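Purple and pink and why I keep setting a table for no guests

Quick one tonight, dinner is in the oven and I've got maybe twenty minutes before the timer. Been meaning to write up the placemat thing since September and kept not doing it.

So. Breakfast table. I have decided breakfast gets its own table setting now. Nothing fancy. A mat, a plate, a cup, done. Two years of eating toast over the sink and I got tired of it.

The mats first. Paper ones. I know, I know, paper. But I've been through the cloth ones and they need washing and ironing and I do not iron, haven't owned an iron since the last move. The wipe-clean ones curl up at the corners and smell like a shower curtain. Paper you use for a few days and then it has jam on it and it goes. I bought the big pack from Clerngate, 11 dollars, winter ones with snowflakes, and yes it was still warm out when I bought them. They were marked down. I like snowflakes. Leave me alone.

What I do is put a plain sheet under. Pink under purple, cut a tiny bit bigger so you get a thin line of pink showing along the edge. Looks like you tried. Takes one minute with scissors, less if you don't care about straight, and you should care a little because crooked really shows on a pale table. Glue stick at the corners or it slides around. I skipped the glue the first time and regreted it.

Folds. The mats come folded in the pack and the crease never fully goes away. I've tried leaving them under a pile of cookbooks overnight. Helps some. I tried rolling them the other way, made it worse. Now I just put the plate down and stop looking.

Plate. This took me the longest and is the part I'm happiest with. I wanted one round plate with a bit of a rim so crumbs stay put, and I wanted it to have pink in it without being a pink plate, if that makes sense. Went back and forth between a Brøndum one, all white, very grown up, and the two-color one. Cream on one half and salmon pink on the other, with little red and pink speckles on the cream. Got the two-color one. The white one would have been the sensible choice and I would have been bored of it by the weekend.

Cup was easy. Plain, no handle, pink. I wanted matte because shiny ones show every fingerprint. I don't do saucers.

Food is whatever, but a croissant looks right. Toast looks like a bandage on that plate. I tried a bagel and it took up everything. The croissant is a little long for it and pokes out over the rim, fine by me.

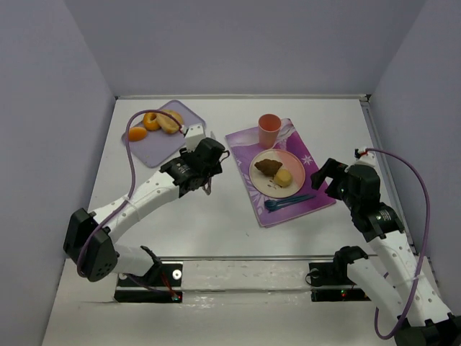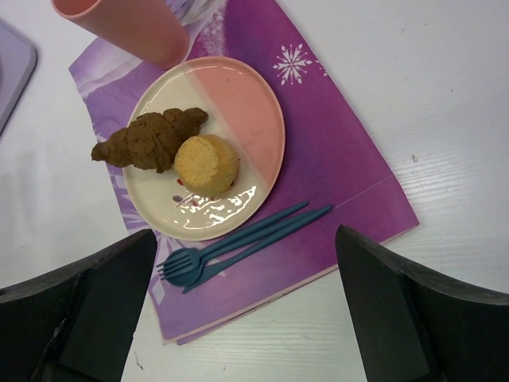 Ok so what else. The cutting board. I used to keep mine standing up behind the faucet and it was always wet at the bottom, so now I leave it out flat, off to the side, and slice fruit there and carry it over. One less trip. It also stops me from putting mail on that end of the table. Mail will find any flat surface. Mine's see-through plastic and everyone tells me to get wood but I drop things, and it rinses in two seconds.

Color stuff, since somebody asked in the comments last time. I stick to pink and purple and then white for everything else. I had a yellow napkin in there for a while and it was like somebody shouting. If your table is dark I don't know what to tell you, I think purple would just vanish, maybe go lighter. Gustden had a pale green set I nearly got and that might work on dark wood. Haven't seen it in person though so don't blame me.

Light matters more than I thought too. Glazed plates pick up the overhead bulb and you get a big white blob on them. Morning from the window is nicer. I've swapped in a softer bulb (Zenda, the cheap one) and it's better, still not great. 600 lumens I think the box said, and I threw out the box.

Next I want to find a bowl for the same setting, for oatmeal weather. Something small. It doesnt have to match exactly, but if it's going to be nearly the same pink it had better be the same pink. If you've seen one tell me where. And not the ones with the gold rim, I microwave everything.

Timer's going. Mats are still in the sale bin at Clerngate if you want them, or were when I went.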